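Two hours at the Niden window works open day

Friday, May 30, 2025 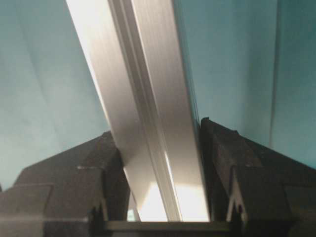

Is a factory open day worth the trip if you're only shopping for replacement windows? For the showroom, no, but the cutting hall and ten minutes with someone from the repair desk can save you from a bad order.

I went to Niden with a folder of quotes and a bad attitude. Our house has drafty windows on the north side, and three sellers had told me three different things about aluminum frames. The invitation promised "full access to the people who make your windows." I've read that sort of line before.

The parking lot filled up early. At the gate we got a badge, a tote bag and a map with the Pindel showroom printed twice as large as the factory. Pindel is the top range, and the tour starts and finishes there, so you hear the pitch twice. According to the first talk, a Pindel window will cut your heating bill by 31 percent. I asked what it was being compared with. An old single-pane window, the presenter said, in a house with no other improvements. Hardly anyone on my tour owned one of those.

The cutting hall was better. Long lengths of profile come in from Stostanow, the supplier, and are cut to order. Our guide, Rhea Castillo, had worked on the saws before she moved to training, and she answered questions without checking a card. She told us that most complaints about drafts come down to fitting. I believed her, though it's a handy thing for a manufacturer to believe too. When a man behind me asked whether Niden checks the work of its approved fitters, she said some of it, and that she couldn't give him a figure.

Then came the noise room, where you stand behind a closed window while a recording of traffic plays on the other side. It was quiet. It also had walls as thick as a bank vault, and my bedroom doesn't.

Lunch was a sandwich and an apple, and the line took 30 minutes. I spent it reading the warranty, which I'd recommend to anyone – the glass seal is covered, the handles and hinges are covered for much less time, and moving house ends the lot unless you file a transfer form. None of this came up in the showroom.

The repair desk was tucked behind the coffee stand and had no line at all. I showed them a phone picture of my worst window. The woman there said the frame looked sound to her and that I should try new gaskets first, at $68 for the set. One of my quotes, from a dealer called Chiriac, had that same window down for full replacement.

Before leaving I was offered an "open day price" with $223 off each window, good until closing time. I asked to have it in writing and was told the paperwork would follow once I'd paid a deposit. I kept my deposit.

Would I go again? For the saws and the repair desk, maybe. Go in the morning, skip the second Pindel talk, and bring your measurements. The gaskets are on order, and I'll put them in before I call any of the three sellers back.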